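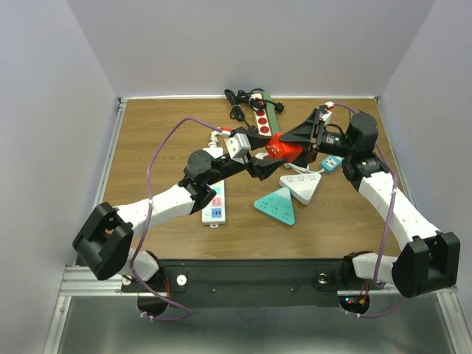

Ticket: Handover of small plug-in parts between arms, cell 2
Project: Toltar
Opened by: Mihret Gudeta
Assigned to: Gebhard Gasser
Priority: normal
Status: open

Mihret Gudeta, 4th April
I open this ticket for the adapter task. One arm should take a power adapter, pass it to the other arm in the air above the table, and the second arm should plug it into a power strip. The customer, Fontana, wants to know if the machine can do this work in their repair shop already this year. The pass fails too often. In 29 tries the second gripper closed too early in 4 of them, and the adapter turned in the fingers. After that the prongs point in a wrong direction and the plugging has no chance.

Gebhard Gasser
Thank you for the clear report. Two questions. Does it happen also with the blue adapter, or only with the red one? And did you change the closing force after the last update of Trodulix?

Mihret Gudeta
Only with the red one. The force was not changed. The red one has an angular body, so I think that the jaws touch a corner first and push it around.

Gebhard Gasser
Then please try this:
1. Let the receiving arm come in with open jaws and wait, one jaw above and one below the part.
2. Close slowly until contact, then stop.
3. The giving arm opens only after the contact is stable.
4. Check the direction of the prongs again before moving down to the strip.

Sizwe Zulu
I want to add something about the cords. When the cords lie over the sockets, the planner sometimes takes a red socket for the adapter. Please keep this in mind when you read the logs. A person moves the cord away without thinking, but our arms do not do it yet.

Mihret Gudeta
I made the steps of Gebhard. The pass is better, no early closing until now. It is also slower — I can plug in the adapter by hand many times before the arms are ready. The triangular strips are still difficult, the approach angle is wrong for them.

Theresia Fuchs
For Fontana I will write that passing is possible under supervision and plugging is not ready. Please do not promise July to them. I leave the ticket open for the triangular strips, Sizwe takes over the cord problem in a separate ticket.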